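Grellari Hand-Held Gripper Set – Student Edition
Supplied by Bratik Education

The Grellari set is intended for school robotics clubs, introductory college classes and teams preparing for the Sirko Challenge. Students work in pairs at an ordinary table and practise picking up, moving and setting down everyday objects.

In the set
Two hand-held grippers, left and right
Marker cube for each gripper
Connecting cables
Workbook with 20 table-top tasks

Software
Protton Class licence, one year. Storage for up to 3,000 recorded attempts.

Loans
Clubs may borrow a set for one term – a refundable deposit of $200 applies. Applications for the spring term close in June.

Order code: GR 121
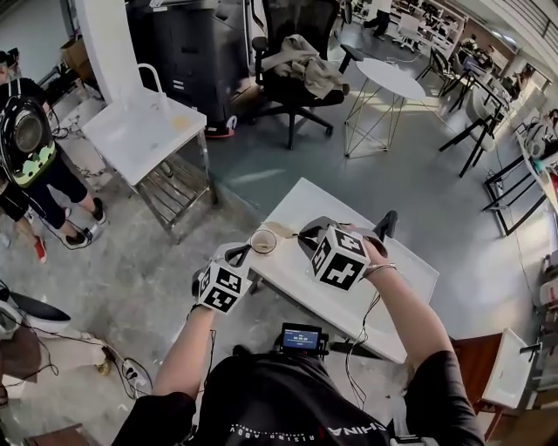 Replacement jaws and cables are sold separately and may be added to any club order.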